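Aligning a head camera and a wrist camera in time before you plan a grasp

Written by Stojan Bošković, 12 May 2022

In this tutorial I will show how we join the stream of the head camera with the stream of the wrist camera, so that the planner receives one consistent observation. I assume that you already have both cameras publishing and that the arm can be moved by hand or by a simple script. The code names are from our own tool, which is called Graltance, but the steps are the same in any other software.

The two cameras have very different work. The head camera must find the sink, the dishwasher and the counter. The wrist camera must tell the controller how the fingertip is placed against one object. 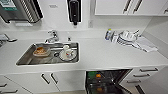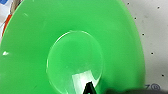 Before you begin

Check that every computer takes its time from the same source. We lost two days in March with this. The arm controller was on one time server and the camera computer was on another, and the difference was growing slowly during the day. No setting in the planner can repair such a thing afterwards.

Check also that your driver writes the time of exposure in the message and not the time of arrival. Many drivers have an option for this and it is often switched off when you install them. If your driver has only the arrival time, you can still continue, but then step 3 becomes more important.

Step 1. Record a short test

Hold one object still on the counter and move the arm slowly to it, stop, and move back. Repeat this five times. Record both cameras and the joint positions in the same file. Please do not use a fast movement for the first test. With slow movement the delay is harder to measure, but the errors in your recording script are much easier to see.

Then repeat the recording with the normal speed of your task.

Step 2. Find the pairs

For each wrist image, search for the head image with the nearest time stamp. Put a limit on the difference and throw away the pairs which are over it. In our configuration it looks like this:

pair_by: nearest
reference: wrist
max_gap_frames: 2
buffer_size: 2000

The reference should be the camera which the controller uses in the last part of the movement. For us it is the wrist. If you choose the head as reference, the planner will work well when the arm is far away and it will become late near the contact.

The buffer size is large because we replay old recordings through the same program. On the real robot you can make it much smaller.

Step 3. Measure the fixed delay

Take the joint positions and calculate the speed of the wrist. From the wrist images calculate the optical flow and keep only its average size. Plot both curves on one axis. You should see the same hills, but one curve is shifted. This shift is your fixed delay, and you write it in the field wrist_offset.

My colleague Zorica Milošević prefers to do this with cross-correlation, and her script is in the folder Lalden in our repository. I still look at the plot with my eyes first. When the wrist camera sees mostly one smooth, shiny surface, the flow is weak and the correlation can choose a wrong hill. In that case record again over something with more texture.

Step 4. Look at the detections together

Run your detector on both streams and project the result of the head camera into the wrist image. A clear plastic object is a difficult case. The colour behind it comes through, and a reflection can be taken for an edge or for a separate object. We give such detections a lower confidence and we ask for agreement in four pairs one after another before the planner may use them.

If the projected point is always wrong in the same direction, the problem is in the calibration between the cameras. If it is wrong only when the arm moves, go back to step 3.

Step 5. Decide what happens when a pair is missing

The planner must have a rule for this. Our rule is that the arm may finish the present segment at low speed, but it may not start a new one. Write every missing pair in the log together with the joint positions. Later you will want to know if they come always in the same part of the movement, which in our case was a camera cable that was bent too much at the elbow.

The configuration file for the Jamholm set-up is in the same repository. Change the offset to your own value before you run it.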